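Ticket 73: Purchase request, second arm and spare grippers, Rornthorpe site
Status: Open, awaiting budget approval
Category: Equipment planning

The site requests one additional arm and 3 spare gripper sets from Lindqvist. The present station is fully booked through March, and requests for table time are being turned away.

Update 1, Purchasing: Please supply views of the present station so that the table size and cable needs can be confirmed.

Update 2, Site:
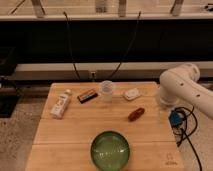
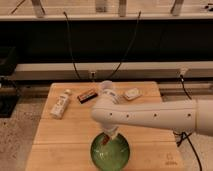 Arm, tabletop and green bowl at the present station, both views.

Update 3, Purchasing: Received. The Lindqvist quote is valid for 30 days and does not include cables or mounting hardware. Please add both as separate lines under cost code 43. A competing quote has been requested from Drarer.

Update 4, Site: Lines added. A matching table is to be priced through Burutard. Ticket to remain open until the Drarer quote is received.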